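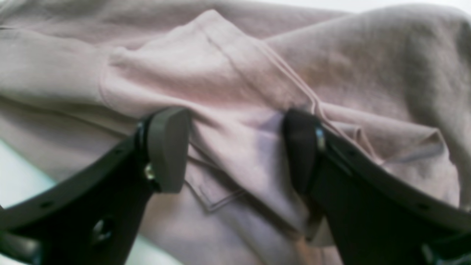

Wrist camera view: the two gripper fingers on either side of a raised fold of fabric.

Brilten workshop releases build files for two-finger cloth gripper

BRERNPORT, September – The Brilten shared workshop has released the full build files for Akix, a two-finger gripper designed for handling clothes and other soft fabric on a small bench-top arm. The files cover the printed parts, the wiring, the camera bracket and the control software. They can be downloaded free of charge by anyone with access to a 3D printer and basic hand tools.

Akix was designed and built by workshop member Sidra Rana over two winters, partly at the Brilten benches and partly in a spare room at home. The arm it was developed on is a second-hand unit with a payload of 4 kg. The gripper weighs 159 g without its cable.

The fingers close towards each other from a shared base. Each ends in a rounded pad with a flat inner face, replaceable by removing its screws. Earlier versions used narrow tips, which tended to push a seam aside before closing on it. The broader pad takes hold of a ridge of cloth where one is present and is slower on cloth lying completely flat.

The camera is fixed at the wrist and looks along the fingers, so both pads stay in view as they close. Position is corrected from this view alone. There is no overhead camera and no force sensor. Closing force is limited in software by motor current, with a default of 8 N. Builders using a different motor will need to repeat the calibration in section three of the build notes.

"Most home grippers are made for blocks and bottles," said Rana. "Cloth has no fixed shape, and the arm has to choose a fold before it can do anything else. I wanted a part that could be printed in an evening and thrown away if it was wrong."

The present software picks up a single item from a pale work surface and lifts it to a set height. It does not fold. Dark surfaces are not supported, as the fold finder depends on contrast between the item and the table. Fleece and brushed cotton give the steadiest results; thin lining fabric still slips.

The motor driver board is based on a layout contributed by Hassanpour, the electronics repair shop in Brernport, and is included in the release under the same open licence. Printed parts need 40 per cent infill. Fixings are standard metric sizes, listed in the parts sheet.

Bench time for members wishing to build a copy can be booked at the front desk or through the members' page. A revised bracket for larger cameras is being drawn up and will be added to the same download.

Enquiries: Sidra Rana, Akix project, Brilten workshop, Brernport.

Filed under: Workshop News, Robotics, Open Hardware

Comments

pete_m
Is the 8 N per finger or total? Parts sheet and notes seem to differ.

Sidra Rana
Total, measured between the pads. The parts sheet is wrong and I will correct it.

lathe_and_later
Printed the left finger last night in PETG. Screw holes came out tight and needed a drill through. Otherwise a clean fit.

Gwen
Would it cope with towels?

Recent items
Laser cutter extraction: new filter schedule
Hassanpour repair evening moves to the main room
Build notes: a quieter belt drive for the small router
Metal lathe inductions, autumn places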